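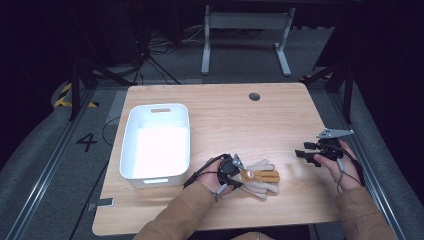 The July budget is due and I still can't get a straight answer on what the second table should cost. I've been going back and forth with Verance for weeks, and every time I ask for a number I get a brochure.

What we have now is one working table, two hand-held grippers, a white plastic bin and a pile of small soft things to put in it. Gloves, mostly. A person picks up a glove with a gripper, puts it in the bin, and the recording goes off to train an arm that we don't own yet. The whole argument for spending more money is that the recordings will make the arm worth buying. I'd like to believe that. I've also sat through enough equipment pitches to know that the thing you don't own yet is always the thing that's going to pay for everything.

Verance quoted us for a full package: table, stands, grippers, cabling, "onboarding." I asked them to break it out by line and they took 13 days. When it came, the cables were the part that annoyed me. 200 dollars per gripper for a cable set, and they recommend keeping a spare set for each. I can see why you'd want spares, with a cable hanging off your wrist all day long. I can't see why it's 200 dollars.

Grirdale is cheaper on paper. Their grippers are lighter too, or so the sheet says, and my one visit to their showroom lasted long enough to pick up a foam block and put it down again. Foam blocks are easy. A work glove lies flat, the fingers go every which way, and you have to get under an edge before you can lift it. I asked if I could come back with my own gloves and they said they'd check. That was in the spring.

Then there's Sturnia, who don't sell grippers at all but will rent you the arm. I like renting. If it can't do gloves by the end of the lease it goes back on the truck, and I've lost some money and some floor space. Their minimum term is 4 months, though, and the clock starts at delivery, so any time spent bolting it down and arguing with the software is time we pay for.

Things I've asked all of them and haven't had a good reply to:

How many recordings before the arm does anything useful? (Verance said "it depends on the task." I told them the task.)

Who pays when a finger pad wears out?

Does the table have to be theirs? A table is a table. Ours has a hole for the cables and nice rounded corners and I see no reason to replace it.

What I'm putting in the draft for now is one more pair of grippers, spare cables from whoever will sell them without the onboarding, and nothing for the arm. I've left a line for the Sturnia rental with a zero in it, mainly so that Amundsen, our parent company, can see we thought about it. They'll ask anyway. They saw an arm at a trade show and it folded a towel - very slowly, and I noticed it was the same towel every time.

Grirdale wrote back on Friday, by the way. They're still checking.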